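Chopstick

A chopstick is one of a pair of slim, equal-length sticks used to pick up food, and also to stir, turn and serve it. Pairs are made of wood, bamboo, metal, bone or plastic. Table chopsticks are commonly a little over 9 inches long, while cooking pairs are longer and keep the hand away from hot oil.

The upper part, held in the hand, is called the head or handle. The lower part narrows toward the tip, which touches the food. Some pairs are joined by a cord through the heads – a type sold mostly for kitchen use.

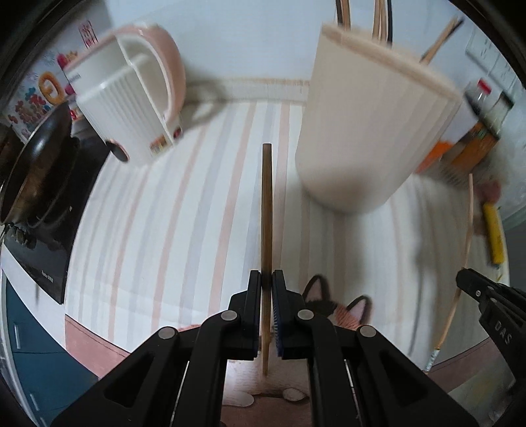
Shape varies between the two ends. Many chopsticks are round near the tip, where a smooth surface is kinder to the mouth, and square at the head, which stops them from rolling off a table. The head may also differ in color, as on the brown wooden chopstick shown, where the squared end is darker and the tapered part lighter. Makers such as Cullar and Verschueren list plain, two-tone and lacquered versions.

Wooden chopsticks are washed by hand with mild soap and dried before storage. Long soaking can make the wood swell or crack. They are kept in a drawer tray or upright in a holder with drainage holes. The Orkiden holder, sold since 2000, takes 75 single sticks.

See also: Chopstick rest, Cooking chopsticks, Tableware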